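I finally made it to the sellers' open day at Drondale, which I'd been meaning to do ever since I started listing secondhand linens and small furniture online. It's the big returns warehouse out past the ring road, and twice a year they let ordinary sellers like me walk through and see what happens to the stuff buyers send back. I paid my 50 at the gate (parking included, lunch not!) and got a lanyard with my name spelled wrong.

Siriporn Srisuk took our group around. We started at the inbound dock, where every parcel gets opened and graded within a day or so, and then went up to the pallet floor. There were 468 lots up for bidding that afternoon, mostly kitchen stuff and bedding, plus a whole row of phone cases I wouldn't touch if you paid me. I wrote down lot 63 because it was mixed sheets and pillowcases, graded B, and those sell really well for me in December when people have relatives coming to stay.

After lunch there was a talk on listings. The main message was to write your title the way a tired buyer would type it, sizes first, color second, brand last. I've been doing it backward for two years -- no wonder my queen sets sit there. 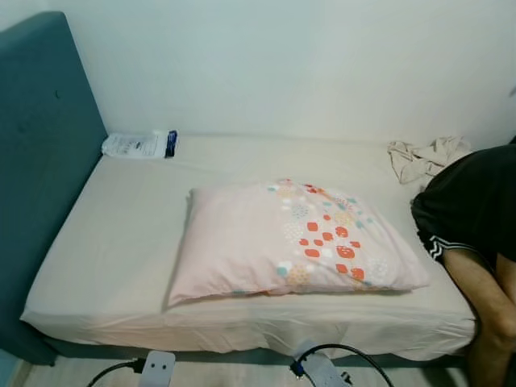
Pongsak Meesuk wanted to know whether it was still worth offering free returns if you only sell a few things a month, and he'd heard that buyers skip right past listings without them. The speaker said to try it on one category first and keep a notebook. Fair enough, though I'd have liked a straighter answer.

The last stop was a demo of Vulleo, the listing software they use on site. It pulls your drafts into one screen and lets you change shipping on all of them at once. I liked it, but the monthly price is more than I make on pillowcases, so I'm sticking with my spreadsheet for now.

I did bid on lot 63 and lost it to somebody in a green cap. Went home with a box of napkins instead, and the traffic at five was awful -- leave early if you go.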